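Food tubs, sorted by lid

21/09/2025

The tub shelf has been sorted again. The previous system, which I set up in January, nested every tub by size and kept the lids in a separate stack. It failed at the lids. Several rectangular ones differ by 3 mm along the long side, enough to stop them sealing and too little to see.

Tubs are now stored with their lids on - this takes up more room, but the shelf is 36 cm deep and can stand it. Anything without a partner went out. Lime green has stayed as the colour for leftovers.

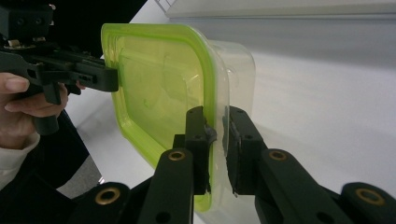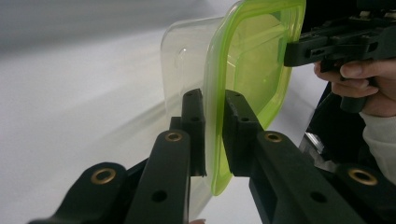

Clear plastic, lime-green rim.

Should the lids be stored on the tubs or apart from them?

On the tubs, if the shelf has the depth. Stored apart, they need a rack and a label for each size.

I left the lids slightly loose at one corner, as a sealed tub holds on to the smell of its last meal. The round tubs are still to do, and over 2 litres they don't fit the shelf at all.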